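Kernthorpe Wrist Cover Kit for two-arm stations

Order code: KWC-72
Status: in stock, revised version
Page updated 15 Feb 2026

This kit replaces the wrist cover and the cover screws on Kernthorpe white-shell arms. It was made after a fault which several customers reported to us last August. Please read the notice before you order, also if your arms seem to work well.

What went wrong

In the first version, the cover could open slowly during fine work with both hands. When the cover stands open, a cable can touch the joint. At Zinstead, one arm stopped in the middle of a balloon task and its fingers did not release. No person was hurt, but the arm had to be switched off and opened by hand. Our service engineer Janka Doležal checked 58 returned covers and found the same worn clip in 5 of them.

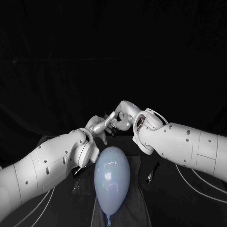 The fault comes mostly with tasks where the hands meet close together, and the wrist must turn often in a small space. For lifting and carrying we have no reports until now. If you see an open cover or a cable outside of the shell, stop the station and do not press the cover back while the power is on.

What is in the kit

Two wrist covers with the new clip
One set of cover screws
Two cable guides
Printed fitting sheet, English and Czech

Fitting

Switch off the power and wait until both arms rest on their supports. Remove the old cover, lay the cable into the guide, then close the new cover and tighten the screws by hand. Do not use a power driver -- the shell can crack. After fitting, run the wrist test for 100 cycles and look at the cover again.

Customers with arms from the first version receive the kit free of charge. Please write to Nighat Farooqui in our service office and give the serial number of each arm. Old covers should be sent back to us in the same box.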